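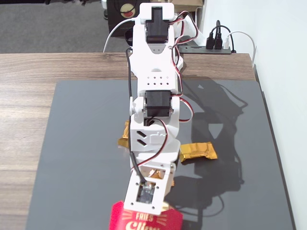
## 3. 재료와 탁자의 준비

### 3.1 연구 대상이 되는 정리의 범위

이 절에서는 포장된 단것을 종이 용기에 담는 작업을 위하여 어떤 물건을 골랐고, 탁자 위를 어떻게 준비하였는지를 설명한다. 앞 절에서 말한 것과 같이, 본 연구에서 '작은 정리'라는 말은 앉은 자리에서 손이 닿는 범위 안에 있는 물건을 다른 용기로 옮기는 일을 가리킨다. 옷장이나 창고의 정리는 포함하지 않는다. 설거지와 같이 물을 쓰는 일도 포함하지 않는다.

작은 정리는 가정에서 매우 자주 일어나지만 기록으로 남는 일이 드물다. 손님이 돌아간 뒤에 사탕을 그릇에 다시 모으는 일, 아이가 먹다가 남긴 초콜릿을 상자에 넣어 두는 일이 그 예이다. 이런 일에는 대개 정해진 용기가 없다. 사람들은 그때 눈에 보이는 것을 용기로 사용한다. 우리의 관심은 이 '눈에 보이는 것'의 성질에 있다. 특히 원래 다른 음식을 위하여 만들어진 용기가 단것의 용기로 바뀔 때, 그 모양과 인쇄된 글자가 담는 방식에 어떤 영향을 주는지를 알고자 하였다.

예비 면담은 Hendon과 Destbridge 두 곳에서 진행하였다. 면담에 응한 사람은 모두 열세 가구(13가구)의 구성원이며, 본 조사의 참가자와는 겹치지 않는다. 면담에서 우리는 "집에서 포장된 과자나 사탕을 어디에 두십니까"라고 물었다. 답으로 나온 용기에는 유리병, 밥그릇, 빈 쿠키 통, 머그잔, 그리고 음식점에서 가져온 종이 용기가 있었다. 종이 용기를 말한 응답자들은 대부분 조금 망설이면서 말하였다. 한 응답자는 "버리려고 했는데 아직 깨끗해서"라고 설명하였고, 다른 응답자는 그것을 용기라고 부르지 않고 "임시로 둔 것"이라고 불렀다. 같은 응답자의 집에서 그 임시 용기는 4월부터 계속 쓰이고 있었다.

### 3.2 용기의 선택

본 조사에서는 세 종류의 용기를 사용하였다. 첫째는 감자튀김용 종이 상자, 둘째는 뚜껑이 없는 낮은 도자기 접시, 셋째는 투명한 플라스틱 컵이다. 세 용기는 모두 한 손으로 들 수 있고, 조사에 사용한 단것이 한 번에 여러 개 들어간다.

감자튀김용 상자를 포함한 이유는 두 가지이다. 먼저, 이 상자는 원래의 용도가 매우 분명하다. 그림 1에서 볼 수 있는 빨간 종이 상자에는 흰 글자로 "FRIES"라고 인쇄되어 있고, 그 글자 아래에 더 큰 크림색 필기체 단어의 일부가 보인다. 글자 주위에는 짧은 선이 바깥쪽으로 퍼지는 장식이 있다. 이런 상자를 보는 사람은 무엇을 넣는 물건인지를 읽지 않고도 대체로 안다. 그다음으로, 이런 종류의 상자는 종이로 되어 있어서 벽이 손의 힘에 따라 움직인다. 접시는 움직이지 않고, 컵은 조금만 움직인다. 담는 사람이 용기의 변형을 어떻게 다루는지를 관찰하려면 적어도 하나의 부드러운 용기가 필요하였다.

우리는 처음에 글자가 없는 흰 상자도 함께 쓰려고 계획하였다. 그러나 예비 작업에서 글자가 없는 상자는 참가자들에게 약상자나 선물 상자처럼 이해되었고, 그 해석이 사람마다 크게 달랐다. 어떤 사람은 뚜껑이 어디에 있는지를 계속 찾았다. 그래서 흰 상자는 본 조사에서 제외하였다. 이 결정으로 인하여 글자의 효과와 모양의 효과를 완전히 나누어 말할 수는 없게 되었다. 이 점은 5절에서 다시 논의한다.

종이 상자는 매번 새것으로 바꾸지 않고, 벽에 접힌 자국이 생길 때까지 계속 사용하였다. 가정에서 다시 쓰는 용기는 보통 새것이 아니기 때문에, 약간 사용한 상태가 조사 목적에 더 맞는다고 판단하였다. 다만 기름이 묻은 상자는 한 번도 쓰지 않았다. 실제 음식점에서 받은 상자를 닦아서 쓰는 방법도 생각하였으나, 닦은 종이는 모양이 변하고 냄새가 남을 수 있어 포기하였다.

### 3.3 단것의 선택

담을 물건으로는 낱개로 포장된 단것을 골랐다. 포장이 없는 사탕은 위생의 문제가 있고, 손에 붙으면 작업의 흐름이 끊어진다. 포장된 단것은 이런 문제가 적으며, 떨어뜨려도 그대로 다시 집을 수 있다.

포장의 색은 금색으로 통일하였다. 금색 포장은 가정에서 '손님용' 또는 '명절용'이라는 느낌을 주는 경우가 많다고 예비 면담에서 여러 응답자가 말하였다. 감자튀김용 상자는 그 반대로 일상적이고 값이 싼 물건이라는 느낌을 준다. 이 두 느낌이 만나는 경우에 참가자가 불편을 표현하는지도 우리의 관찰 항목에 들어 있었다.

금색 포장의 단것은 모양이 서로 조금씩 다르다. 그림 1의 어두운 회색 매트 위에 놓인 금색 포일 포장의 단것 가운데 오른쪽의 것은 길쭉한 직사각형 막대 모양이며, 양쪽 끝이 비틀려 눌려 있다. 비틀린 끝은 담는 작업에서 중요한 부분이다. 사람은 이 끝을 손잡이처럼 쓸 수 있다. 두 손가락으로 끝만 잡으면 내용물을 누르지 않고 옮길 수 있으나, 끝이 풀릴 위험이 있다. 몸통을 잡으면 안전하지만, 좁은 용기에 넣을 때 손가락이 벽에 닿는다. 참가자들은 이 두 가지 방법을 섞어서 사용하였고, 같은 사람도 용기에 따라 방법을 바꾸었다.

포일의 주름은 빛을 강하게 반사한다. 이 성질은 처음에는 우리에게 문제로 보이지 않았다. 그러나 낮은 각도의 조명에서는 주름의 밝은 부분이 물건의 윤곽보다 먼저 눈에 들어오고, 기록을 맡은 사람이 단것의 방향을 판단하기가 어려워진다. 그래서 방향의 기록은 비틀린 끝의 위치만을 기준으로 하였다. 몸통의 밝기나 주름은 기준에 넣지 않았다.

단것의 맛은 조사에서 다루지 않는다. 참가자에게는 작업이 모두 끝난 뒤에 원하는 만큼 가져가도 좋다고 알렸다. 이 안내를 작업 전에 하면 참가자가 자기 것을 따로 모아 두는 일이 생길 수 있어서, 순서를 정하여 지켰다.

### 3.4 매트와 탁자

작업은 나무 상판의 탁자에서 하였고, 상판 위에 어두운 회색 매트를 깔았다. 매트는 세 가지 역할을 한다. 단것이 상판에서 미끄러지는 것을 줄이고, 작업의 범위를 눈에 보이게 하며, 금색 포장과의 색 차이를 크게 한다. 나무의 색은 금색과 가까워서, 매트가 없을 때에는 작은 단것이 잘 보이지 않는 경우가 있었다.

매트가 작업의 범위를 보이게 한다는 점에 대해서는 설명이 더 필요하다. 우리는 참가자에게 매트 밖으로 나가지 말라고 지시하지 않았다. 그렇지만 많은 참가자가 매트의 가장자리를 경계로 이해하였다. 단것이 매트 밖으로 굴러가면 먼저 매트 위로 되돌린 다음에 용기에 넣는 사람이 있었다. 직접 용기에 넣는 편이 손의 이동이 짧은데도 그렇게 하였다. 작업 뒤의 면담에서 한 참가자는 이것을 "밖에 있는 것은 아직 내 일이 아닌 것 같아서"라고 표현하였다. Pascal Jacquet는 면담 기록의 첫 정리에서 이 행동을 '되돌리기'라고 이름 붙였고, 우리는 이 이름을 그대로 사용한다.

되돌리기는 식탁보나 쟁반을 쓰는 가정에서도 생길 수 있는 행동으로 보인다. 쟁반 위의 물건과 쟁반 밖의 물건은 거리가 매우 가까워도 다르게 다루어진다. 예비 면담에서도 쟁반에 있던 것만 치우고 바로 옆에 있던 껍질은 그대로 두었다는 이야기가 나왔다. 이 현상을 본 연구의 재료만으로 충분히 설명할 수는 없지만, 정리의 단위가 물건 하나하나보다 '놓인 면'에 따라 정해질 가능성을 보여 준다.

조명은 한쪽에서만 오도록 하면 매트에 그림자가 크게 생긴다. 그림 1에서도 매트의 오른쪽 절반에 걸쳐 크고 어두운 그림자가 뻗어 있다. 회색 매트 위의 그림자는 흰 식탁보 위의 그림자보다 눈에 덜 띄는 편이지만, 금색 포장이 그늘에 들어가면 색이 갈색에 가깝게 느껴질 수 있다. 참가자가 그늘에 있는 단것을 나중에 집는 경향이 있는지는 별도의 항목으로 기록하였다.

### 3.5 처음 배치

단것의 처음 배치는 줄을 맞추지 않고 흩어 놓는 것을 원칙으로 하였다. 줄이 맞은 물건은 이미 정리된 것으로 보일 수 있고, 이 경우 참가자가 무엇을 해야 하는지를 다시 묻는 일이 있었다. 흩어 놓을 때에는 다음의 규칙을 지켰다.

- 단것끼리 서로 겹치지 않게 놓는다.
- 비틀린 끝이 모두 같은 방향을 향하지 않게 한다.
- 종이 상자는 입구가 막히지 않게 둔다.
- 매트의 모서리에는 아무것도 놓지 않는다.

용기의 위치는 참가자 쪽 가장자리의 가운데로 하였다. 용기를 먼 쪽에 두면 팔이 단것 위를 지나가게 되어, 소매에 걸린 단것이 움직이는 일이 생긴다. 가까운 쪽에 두면 이런 일은 줄어들지만, 그 대신 참가자가 상자의 안쪽을 위에서 내려다보게 된다. 안쪽이 보이는지 보이지 않는지는 담는 방법에 영향을 준다. 안이 잘 보이는 접시에서는 참가자가 단것을 나란히 놓으려고 하는 경우가 많았고, 입구가 좁은 상자에서는 놓는다기보다 떨어뜨린다고 말해야 할 동작이 더 자주 나왔다.

상자를 손으로 잡아도 되는지에 대해서는 안내하지 않았다. 참가자가 물으면 "편하신 대로 하십시오"라고만 대답하였다. 한 손으로 상자의 벽을 잡고 다른 손으로 넣는 사람, 상자를 매트에 세워 두고 한 손만 쓰는 사람, 상자를 눕혀서 입구를 단것 쪽으로 향하게 하고 밀어 넣는 사람이 있었다. 마지막 방법은 우리가 예상하지 못한 것이다. 이 방법을 쓴 사람들은 빗자루와 쓰레받기의 관계를 비유로 들었다.

### 3.6 관찰과 기록의 단위

본 조사에는 42명이 참가하였고, 모두 708회의 담기 동작을 기록하였다. 담기 동작 한 번은 손이 단것에 처음 닿은 때부터 단것이 용기 안에서 움직임을 멈춘 때까지로 정의한다. 한 번에 두 개 이상을 집은 경우에도 한 번의 동작으로 세었으며, 이 경우에는 기록표에 따로 표시하였다.

기록은 Manninen 기록표를 고쳐서 사용하였다. 원래의 표는 부엌 서랍의 정리를 위하여 만들어진 것이어서, 칼과 숟가락의 방향을 적는 칸이 있고 용기의 변형을 적는 칸은 없다. 우리는 방향의 칸을 비틀린 끝의 위치로 바꾸고, 용기의 변형을 '없음', '입구가 넓어짐', '입구가 좁아짐'으로 나누어 적었다. 고친 표는 Brondura 과제의 내부 문서로 보관하고 있다.

'담김'의 판정은 생각보다 어려웠다. 접시에서는 단것이 접시의 선 안에 있으면 담긴 것으로 볼 수 있다. 컵에서도 문제가 적었다. 그러나 종이 상자에서는 단것의 끝이 입구 위로 나와 있는 경우가 있다. 그림 1의 상자 바로 위에서도 작은 금색의 것이 조금 보인다. 한 순간의 모습만으로는 이런 물건이 들어가는 중인지, 이미 자리를 잡은 것인지를 말할 수 없다. 따라서 우리는 정지된 한 장의 모습으로 판정하지 않고, 손이 용기를 떠난 뒤의 상태를 함께 확인하였다. 손이 떠난 뒤에도 단것이 떨어지지 않고 상자에 기대어 있으면, 끝이 밖으로 나와 있어도 담긴 것으로 보았다.

이 기준은 감자튀김용 상자의 원래 쓰임과도 어울린다. 감자튀김은 상자 위로 나와 있는 것이 보통이며, 사람들은 그것을 넘친 상태로 보지 않는다. 흥미롭게도 몇몇 참가자는 길쭉한 단것을 넣을 때 끝이 위로 나오도록 일부러 세웠다. 접시에서는 같은 단것을 눕혀 놓던 사람들이었다. 면담에서 그들은 "감자처럼 보이게" 했다고 대답하였다. 용기의 원래 용도가 내용물의 자세에까지 옮겨 간 예로 볼 수 있다.

두 사람의 기록자가 서로 다르게 판정한 동작은 함께 다시 보고 합의하였다. 의견의 차이는 주로 두 경우에 생겼다. 하나는 단것이 상자 벽과 손가락 사이에 끼어 잠시 멈춘 경우이고, 다른 하나는 참가자가 이미 넣은 단것을 꺼내어 다시 넣은 경우이다. 뒤의 경우에는 처음의 동작과 다시 넣은 동작을 각각 하나로 세었다. 다시 넣기는 실수의 수정이라고만 할 수 없다. 모양이 마음에 들지 않아서 다시 넣었다고 말한 참가자도 있었기 때문이다.

### 3.7 재료의 한계

마지막으로 재료에 관한 몇 가지 한계를 적는다. 금색 포장만을 사용하였으므로, 색에 따라 나누어 담는 행동은 관찰할 수 없었다. 예비 면담에서는 색별로 나눈다는 가정도 있었고, 그런 가정에서는 용기를 여러 개 쓰는 경우가 많았다. 본 조사의 참가자는 한 번에 하나의 용기만을 받았다.

상자의 글자가 영어로 되어 있다는 점도 영향을 주었을 수 있다. 글자를 읽지 않고 색과 모양만으로 용도를 안 사람과, 글자를 읽고 안 사람을 우리는 구별하지 않았다. 또한 빨간색은 그 자체로 눈을 끄는 색이어서, 접시나 컵과의 차이가 모두 모양이나 재료에서 나온다고 말하기는 어렵다.

매트의 크기는 모든 작업에서 같게 하였으나, 참가자의 팔 길이는 다르다. 팔이 짧은 참가자에게는 먼 쪽의 단것을 집기 위하여 몸을 앞으로 숙이는 일이 필요하였고, 이때 상자를 잡고 있던 손이 상자를 놓는 경우가 있었다. 이러한 동작은 기록에서 제외하지 않고, 자세의 칸에 따로 적어 두었다. 담기의 순서와 용기별 차이는 다음 절에서 다룬다.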